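Last updated: February 14, 2025

Bench rules for small arms

The Murbridge bench rules were revised in October. Clear the reach area before power-up. 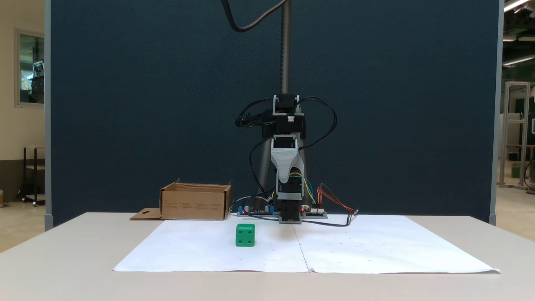

Reach is measured from the base to the gripper tip, arm fully extended. Welmont sets 400 mm. A target cube goes inside that line, on the paper sheet; boxes stay near the table edge.

1. Cables
Leave slack at every joint – but keep loops off the work surface where possible. 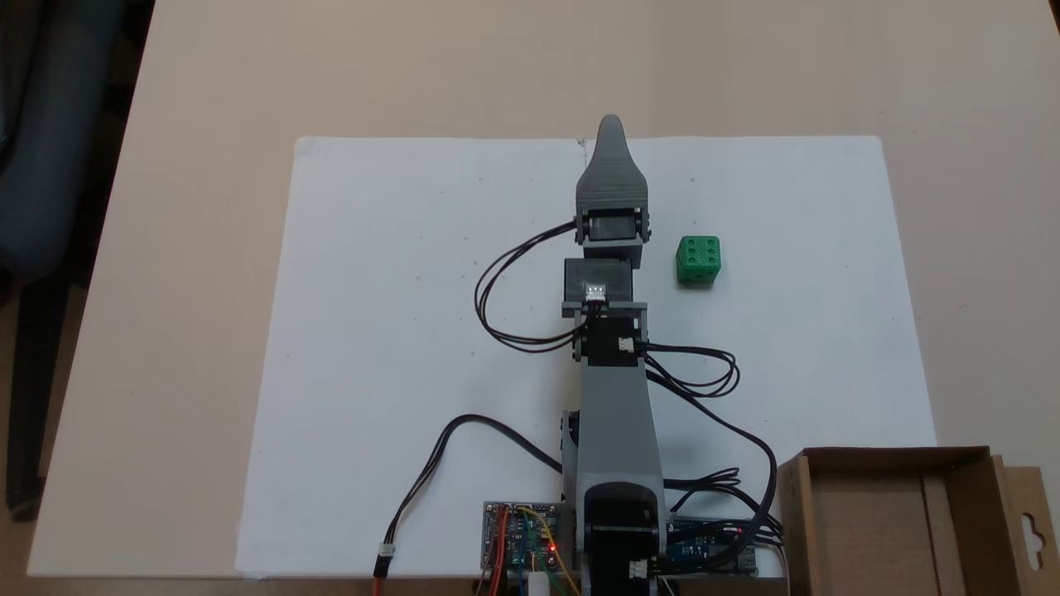
2. Boards
Check the indicator lights before touching any connector. 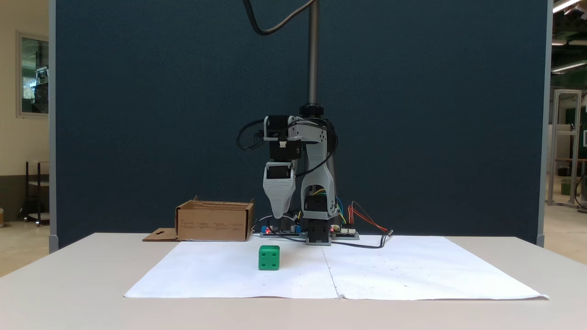
Arm, sheet and cube on the bench.

Keep hand tools away from live terminals.
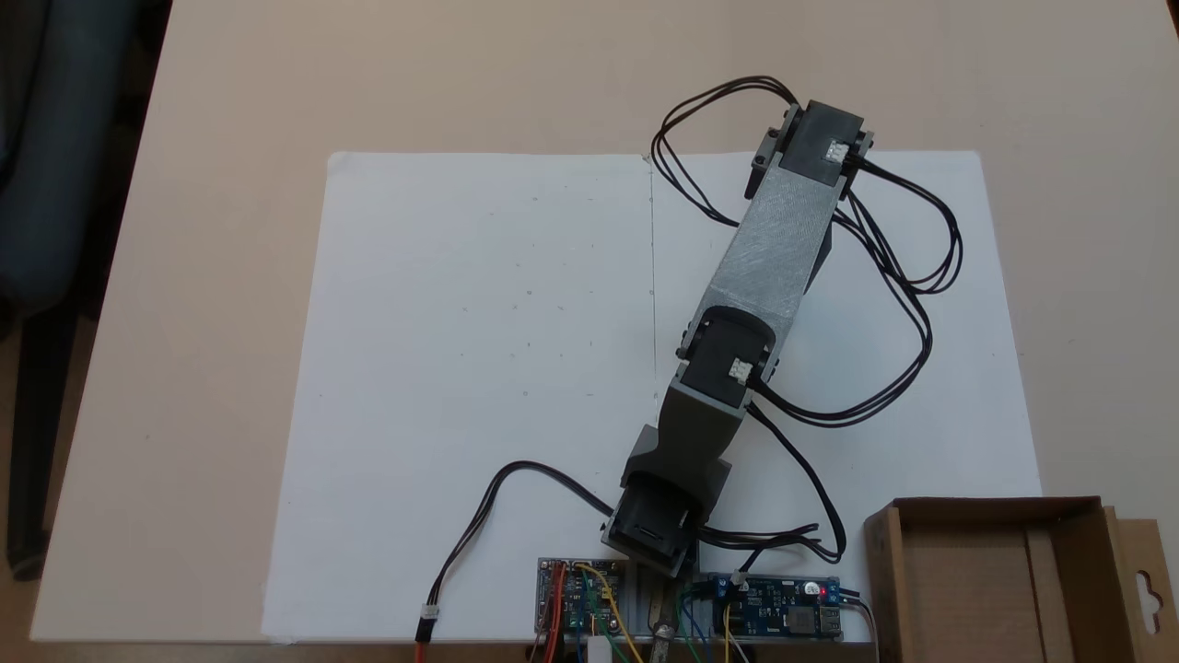 3. Records
Log each fault on form 79. Queries to Janaína Barbosa.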